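Workshop notebook, Merholm, back room
August, started 9.40

Carrying on with the shelving end of the room. Last entry stopped at the cutting list for the Dundo order, which is finished and filed, so I am not repeating it here.

The question for today was whether the tall white unit stays beside the brick or goes to the opposite wall. I want it to stay. Moving it means emptying it, and the floor at the other end falls away enough that we would be packing the base on one side. Against that, the brick is dusty and anything put in the cubbies nearest to it needs wiping before use. Decided to leave the unit and deal with the dust.

Checked overhead before doing anything else. Dankwa asked for a clear run to the pipe so their fitter can get a ladder in, and I had told them yes from memory without looking. The pipe passes behind the top of the unit and comes to an elbow close to the top of the bricks. A ladder will go in from the brick side but it will be tight, and whoever is up it will be working with one arm. I have written to say so. If they want more room they need to tell me before I fix the unit back to the wall. 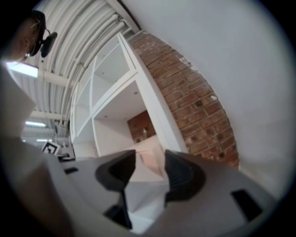 Eirini Rallis
Workshop lead, fittings and display

Lights. The three along the ceiling are enough for general work and no use for judging colour. Anything that has to match should be taken to the door. I lost most of a morning on the Didola samples by not doing this, and the two creams I passed as the same were plainly different in daylight.

Brick. Brushed a test patch with the soft brush, then the stiff one. The soft brush lifts the loose stuff and leaves the face alone. The stiff one takes mortar with it, so don't use it. I had thought of sealing the whole section with a matt masonry sealer, but the whitewashed bricks will probably take it differently from the bare ones and we'd end up with a patchy wall. Will try one bare and one whitewashed, low down, and leave them a week.

11.15. Shelves. The unit has rows of pin holes up the inside of the side walls, so heights can be changed wherever there isn't a fixed panel. Pins are the small push-in sort. The bag in the drawer had 21 left, and 16 of those are the right diameter. The other five are from the old cabinet and are a loose fit, and they should not be used even for a light shelf. I have put them in the scrap tin. More to order, and the supplier's smallest box is 100, which will see us out.

The long thin shelf that sticks out to the left across the brick is still a nuisance at shoulder height. It is handy for laying out long pieces but I have caught my sleeve on it twice this month. Options are to shorten it or drop it lower. Leaning towards dropping it. Shortening it means a raw end to cover, and we have no edging in that white.
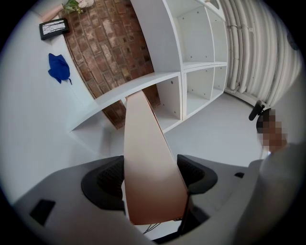

Notebook 4, p. 37

Tapered board. The beige one, wide and rounded at one end and narrowing to a point. It needs a home that is not the bench. Standing it on the point is asking for damage, so it goes rounded end down. It is too long to lie in any of the cubbies, and if it lies on the long shelf it will get things put on top of it. For now it stands at the side with a strip of felt under it. A pair of padded pegs on the plain wall would do the job properly, set so that the wide end rests and the point is only steadied. Sketch on the next page.

Blue cloth on the white wall: it can stay where it is until the wall is painted, then it should be folded and put away. The paint will be the same white as before. Fill the old screw holes first, two passes, sanding between.

Fixing the unit back. Brackets at the top, into the brick and not into the mortar. Bracket length depends on the gap behind the unit, so measure at both ends before ordering. The quote from Merholm stores was for a pack of 1,000 screws and I have asked them to split it.

To do:
order shelf pins
reply from Dankwa about the ladder
sealer test on two bricks
measure gap behind unit, both ends
felt for the pegs, the thick grey if there is any left

Stopped 12.50. Stiff brush is in the sink and needs rinsing out.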